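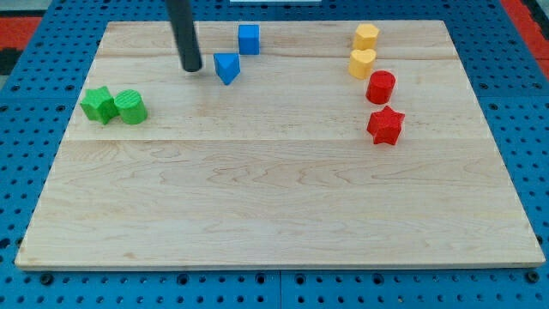 WENDVILLE WORKSHOP ARM LEARNS TO TIDY UP, SLOWLY

Home | News | Workshop | Open evenings | Find us

Filed under: Members' builds

Wendville, Mar 30, 2023 — Wendville Shared Workshop is pleased to announce that its home-made robot arm, known as Gasser, is ready to be seen in public. It sorts coloured blocks. It does so at a pace that will worry no toddler.

Gasser has been under construction on the back bench since November. The build has taken 17 evenings and 205 printed parts, a good many of which were printed again after the first lot turned out to be mirror images. The workshop would like to thank the members who needed the printer during this period and said so only in writing.

The arm works over a pale wooden board set on a blue perforated base. The holes have been a great comfort to the builders, who have changed their minds about where things should be bolted more often than they care to put in a press release. For the present job Gasser carries a plain black rod with a rounded tip, and it moves the blocks by pushing them. A proper gripper was tried in January. It is now in a drawer.

The blocks come in green, blue, yellow and red, in shapes that include stars, cylinders and a heart. The task is to get each colour together without sending anything over the side. Cylinders are the difficult ones, as they like to turn when nudged off centre. The blue triangle has its own section in the fault log.

The control software was written in the workshop and will be shared free of charge, along with the drawings and a parts list, once the comments have been made fit for families. Anyone copying the design should allow more than 100 hours and buy spare belts at the start.

Gasser will be shown at the next open evening, and then at the Ernham makers' fair, travel permitting. The Feltham workshop, whose own arm can already stack, has been invited to both — it has been asked to leave the arm at home.

Entry to the open evening is free. Visitors may set out the blocks themselves, but are asked to keep their hands off the board while the arm is moving. Allow 10 minutes for a full run, and longer if the triangle is involved.

Contact: the press desk, Wendville Shared Workshop | © 2023 Wendville Shared Workshop | Back to top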